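Ilse Michiels logs faults on the two-arm rig at Dirnance. The one she was asked about most in September was a stall during chair tucking. "The right arm stopped under load and held position," she said. "No alarm."
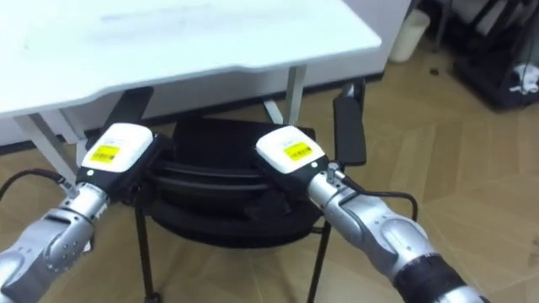
*Both grippers at the seat of the chair.*

The log showed a force limit set at 74 in one file and 17 in another. Henk Postma found the mismatch. "The arm read the wrong file after a restart," he said. Both values now come from one file. 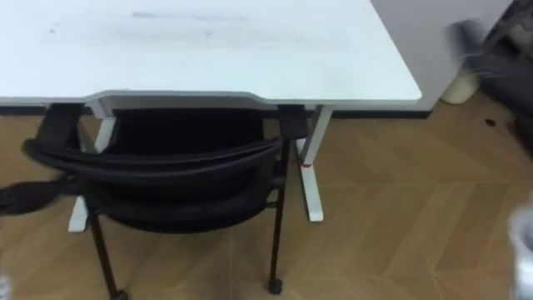
*Chair under the desk, armrests at the edge.*

Michiels has left the fault open.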